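Week 6 notes – learning disassembly from demonstration
Griltus stream, handout 2 of 3

Carrying on from last week, where we got as far as why scripted unscrewing fails on used machines. Short version: cases differ, cables are never where the model says, and half the clips are stiff. So this week, learned policies, with the drive removal task from the Curkik study as the running case.

Task in plain words. Take the hard drive out of the desktop tower, put it in the fixture, let go. Side panel is already off when the clock starts. Tower lies flat so gravity helps with the cables (a bit).

Data. 200 demonstrations by teleoperation, then 745 short correction clips. The corrections start from a bad state on purpose – drive tilted, fingers too high on the caddy, cable in the way. Operator recovers, clip ends. Keep these two sets seperate in your head, they get different weights in training.

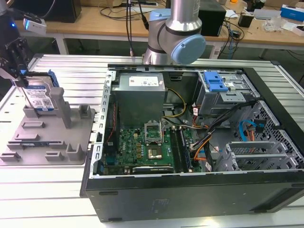 Placing is harder than pulling. Most of you guessed the other way in the tutorial. Pulling has slack, the bay guides the drive out. Going into the tray there's a tight fit, and a small angle error at the wrist grows over the length of the drive. Policy needs to feel contact and back off, not push.

Two versions compared:
Version A – trained on full demos only.
Version B – full demos plus corrections, corrections weighted up.

40 trials each, same start positions. B came out clearly ahead on placing, about even on the pull. Look at where A fails: nearly always the last few centimetres. It has never seen a crooked drive so it doesnt know what to do with one. This is the old drift problem from week 3, small errors take you away from the training data and then the errors get bigger.

What the result does not show. One type of task, one lab, one fixture shape. Fidham tried a different tray and had to collect again. Don't write "generalizes" in your report unless you tested it on something new.

Also – success here means drive seated and released. Speed wasn't scored. A slow careful policy looks great under that rule. Say so when you cite it.

Terms to know: covariate shift, correction data, compliance, insertion tolerance, reset.

Reading: Jacobs reader, the chapter on contact-rich tasks, skip the proofs. Skim the appendix on weighting.

For the tutorial: pick one failure from Version A and sketch what a correction clip for it would look like. Start state, what the operator does, where you'd stop recording. Half a page, drawing is fine. Bring it on paper please, the projector in our room is still out.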